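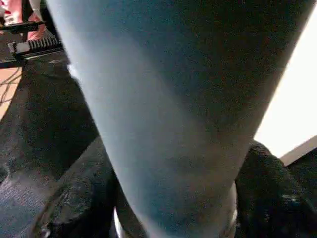

Lesezeit: 2 Minuten

Greiferfinger im Wristbild maskieren

Wer mit der Kamera am Handgelenk segmentiert, hat den eigenen Finger immer im Bild. Bei dunklem Stoff wird das schwierig: Die rechte Flanke des Fingers ist schiefergrau, der Stoff fast schwarz, und eine Schwelle auf die Helligkeit trennt beides nicht sauber. In diesem Tutorial bauen wir darum eine feste Maske in Gomenis.

Voraussetzung: Gomenis ist installiert und die Kamera sendet mit 30 Bildern pro Sekunde.

Schritt 1: Belichtung fixieren
Schalten Sie die Automatik aus. Eine helle Fläche am Bildrand, bei uns rechts oben, zieht sonst die Belichtung herunter, und die Falten im Stoff verlieren ihre Zeichnung.

Schritt 2: Referenzbilder aufnehmen
Fahren Sie den Greifer in 6 Öffnungsweiten und speichern Sie je Weite 20 Bilder vor wechselndem Hintergrund. Was gleich bleibt, gehört zum Finger.

Schritt 3: Maske berechnen
gomenis mask build --input refs --out finger.png
Kontrollieren Sie besonders die Spitze. Dort liegt der Stoff direkt am Finger an - die Kante ist weich, und die Maske wird leicht zu klein. Wir erweitern sie um 6 Pixel.

Schritt 4: Maske einbinden
Tragen Sie den Pfad in perception.yaml unter ignore_mask ein und starten Sie den Knoten neu.

Glanzstellen auf dem Stoff bleiben ein Problem. Botond Fekete hat dafür einen Filter geschrieben, er liegt im Zweig skenholm.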